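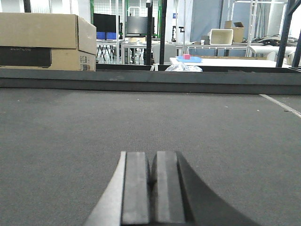 Marietjie Joubert had expected the robots to be faster, and she said so before she had her coat off. By the end of the afternoon she had stayed two hours past her plan, driven one of the arms herself, and asked twice when the doors would be open again.

She was one of 609 people who came through the Kostiuk workshop on Sun 19 July for the summer open day put on by Nuteo, and we would like to thank every one of them, including the family who drove over with four children and a cooler of sandwiches big enough to feed our front desk as well.

The open day gave neighbors, students and customers a chance to see Domo, our program for teaching robot arms to do small handling jobs of the sort people do all day without thinking. Visitors could watch an arm at its work area, talk with the engineers who look after it, and then, if they cared to wait in line (and a good many did!), take the controls for a few minutes and try to pick something up and set it down again where they meant to.

"It is a lot harder than it looks, and I say that as somebody who does it for a living," said Thaddeus Kasprzak, who leads the Domo program. "You close the fingers a little early, or you come in a little crooked, and you have to back off and try again. I think people left with more patience for the robots, and maybe for us too."

Over the day, guests at the controls made 2080 attempts at a pick, and 1239 of them ended with the object in the right place. Mr. Kasprzak had guessed it would be fewer than half, and has agreed to buy the team lunch.

Dostavus, which plans to try Domo arms at its parcel counter this fall, sent 32 of its staff. They spent a long while asking about odd-shaped packages, soft bags and what happens when a label is on the wrong side, and several of their questions have gone straight onto our to-do list.

A second open day is planned for October at the same address. Admission and parking will again be free, and children are welcome with an adult. School groups should write to the Nuteo front desk ahead of time so we can set aside a morning for them.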